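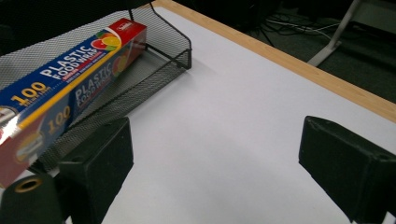
Plastic food wrap in a black wire mesh tray on a white tabletop.

Zurngate, 13th July — Anyone who has ever opened a kitchen drawer in search of the food wrap and come away with the foil, the baking paper and a handful of old rubber bands will be glad to hear that Indik is bringing its Tidy Table evenings back to Zurngate this summer!

The evenings, which are free and open to all, look at the small, everyday business of finding a home for the long boxes and awkward packets that never quite fit anywhere. Guests are warmly invited to bring their own trays, baskets and boxes (desk organizers are very welcome in the kitchen) and try them out at the table, with plenty of time for coffee.

"People arrive a little shy about their drawers, and by the second cup they are swapping baskets with a stranger," said Godelieve Mertens, who leads the program. "I do love that part."

Last year's series welcomed roughly 3,000 guests. This year there will be four evenings, two of them suitable for families with children.

Places can be reserved at the Indik store in Zurngate. Press inquiries: Ankit Rastogi, Indik.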